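Zoila Quispe
7 Mar 2026

1/ Spent the morning in countertop showrooms in Florthorpe because my kitchen counter has a burn in it the size of a saucer. I have complaints.

2/ First salesman: "Marble is an investment." In what? I asked if he could point me to a house that sold for more because of the counter. He offered me a coffee.

3/ Every store has a dark stone with white veins and every store has its own name for it. I saw what I would swear was one slab at Oden and again at Flillano, for $19 more a square foot. New name, moodier lighting.

4/ "Needs almost no maintenance." Then they hand you the care sheet. No lemon, no vinegar, no wine, no tomato, reseal every year. That's my whole diet and a chore.

5/ Asked what the sealer does if you spill on it anyway. "It buys you time." How much time? Depends on the spill. Okay.

6/ The "lifetime" warranty at Oden is 2 pages long. Stains aren't covered. Heat isn't covered. Chips aren't covered. I'd like to meet whoever managed to file a claim.

7/ And the $200 "template fee," where someone comes over and measures. Flillano also charges $200. Funny how that works. My tape measure was free with a can of paint.

8/ The one thing I do believe: busy patterns hide crumbs. With this much veining and speckle I'd never know if I'd wiped the counter or not. I'm not sure that's a selling point.

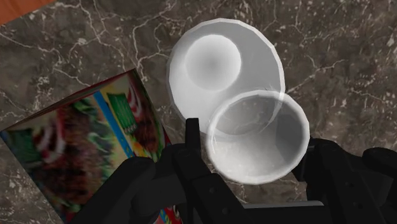

Dark marble look, pale dishes. Find the crumbs.

9/ Milagros Villanueva asked why I don't just get laminate. I might! I priced it in February and the guy spent ten minutes telling me I'd regret it. He also sells marble.

10/ If you've had real marble for more than five years and you cook, please tell me what it looks like now. Not the week it went in. People who sell it, I've heard from you already.

11/ For now there's a cutting board over the burn.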